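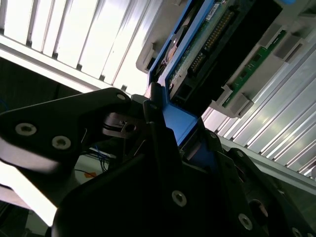 Blue carrier going into the gray drive bay.

Scanning Grandma's letters: where do you keep the files?
30 July 2024

tvilela
Hello all! I've finished 587 of my grandmother's letters (there are 969, bless her, she wrote to everyone) and I'd love to hear how you name yours. Mine go by date, then sender.

ramalho_a
Lovely project, Tiago! I'd put the sender first, though. Half of my family never dated a thing, and you end up with a big sad pile called "unknown".

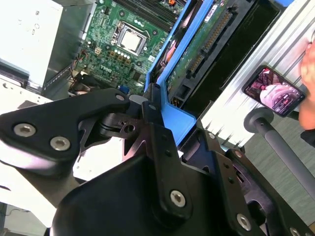

Inside the open desktop.

birneck_lou
I have to disagree with Amândio, warmly. Date first, and guess if you must. My aunt's 210 postcards only made sense once I saw that November in order.

ramalho_a
A guess turns into a fact as soon as a cousin copies it, Lou. I've got 2 wrong weddings in my tree that way.

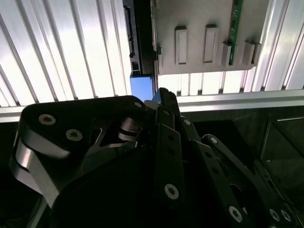
Reply 4
tvilela
Oh dear, I can see both sides! Maybe a "c" in front of the guessed ones? The Zürcher side will argue whatever I do.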